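Price Monitoring in Local Markets: Progress Report to the Pekberg Fund
Prepared by Cheuk-hei Wei, project lead
1 June 2019

Period covered

The report covers the second grant period, from the end of the pilot to the close of May. It follows the headings in the grant agreement. Spending is in the separate workbook that went to your grants office last week.

Background

The grant pays for a monthly record of what households in the Gurer and Yau districts pay for everyday goods. The national price index is collected mostly in large cities, and its basket gives little weight to the things people in these two districts spend most on: cooking fuel, flour, oil, bus fares and rent. When the currency lost value last year, local employers and the district offices had no local figure to use when they set wages and allowances. They used the national figure or guessed.

Price collection

We now collect prices for 300 items every month. Collection takes place at 26 sites, which include open markets, small grocers, fuel sellers and pharmacies. Each site is visited in the same week of the month and, where possible, by the same collector. We ask for the price a regular customer would pay without bargaining. Where a seller quotes in foreign currency, the collector writes down both the quoted price and the rate the seller is using that day.

The exchange rate question took more time than planned. Sellers in Yau change their rate more often than sellers in Gurer, and a few apply one rate to imported goods and another to local goods. In the pilot we converted everything at the official rate, which made imported goods look cheaper than they were. We have stopped doing that. The pilot figures have been recalculated from the original sheets, and the old series should not be quoted.

Rents are still collected by phone. Tenants answer more readily than landlords, and the answers from the two groups do not always agree. For now we publish the tenant figure only.
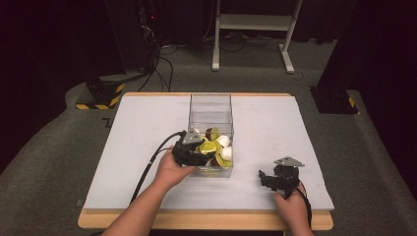

Missing prices are the other main issue. If an item is out of stock, the collector looks for the nearest substitute and marks it on the sheet. If there is no substitute, we carry the last price forward for up to 3 months and then drop the item until it comes back. This tends to understate inflation when shortages are bad, and the monthly bulletin says so in its notes. Infant formula and two common blood pressure medicines were carried forward for part of this period. Both medicines are back on the shelves in Gurer. One is still missing in Yau.

Data entry and software

Sheets are entered in Clerkari, the form tool we chose after the pilot. Entry is faster than with spreadsheets, and the range checks catch most typing mistakes before a sheet is saved. The tool does not handle package size changes well. When a brand goes from a larger bag to a smaller one at the same price, the system records no change. The entry staff now fill in a weight field by hand and the unit price is worked out afterward. We have asked the supplier to build this in and have no date from them yet.

Two batches of sheets from Yau were entered twice in March. The duplicates were found at the monthly check and removed before the bulletin went out. Each batch now gets a number when it arrives at the office.

Publication and use

We published 6 bulletins in the period, all within two weeks of the end of collection. The one for February was reissued with a corrected table for transport. The mistake was ours: a new bus fare had been applied to one route that had not changed.

The Gurer district office used the food table when it reviewed its school meals contract. A group of clothing workshops in Yau asked for the full series and used it in wage talks in April. We gave the same file to the workers' side when they asked. Two radio stations read out the main figures each month, and one of them has asked for a shorter version in simpler terms. We think this is worth doing and can cover it from the current budget.

Staff

One collector in Yau left in January. The post was open for five weeks, and a colleague from Gurer covered the visits, so no site was missed. Travel costs for those weeks were higher than planned. All collectors attended a refresher day in April on recording exchange rates and substitutes.

Changes from the work plan

The household spending survey, which will give us new weights for the basket, has been moved from spring to September. Many families in the farming areas are away for seasonal work in early summer, and the spring dates would have left too little time to test the questionnaire. Until the survey is done we are using weights from the pilot. They probably give too little room to fuel and medicine.

We also planned a public website. The page design is finished, but we have held off on launching it until the recalculated series has been checked by someone outside the project. A reviewer has agreed to do this and will start in the next few weeks.

Next period

Collection continues at all current sites. We will finish the survey questionnaire, try it out in one neighborhood in each district, and hire the temporary interviewers. The short bulletin for radio will start with the June figures.

We need a decision from you on one point. The savings from the open post do not cover the extra travel, and we would like to move the unspent printing money to the travel line. The amounts are on the second sheet of the workbook. Please let us know by the end of the month so that the change can go into the next quarterly statement.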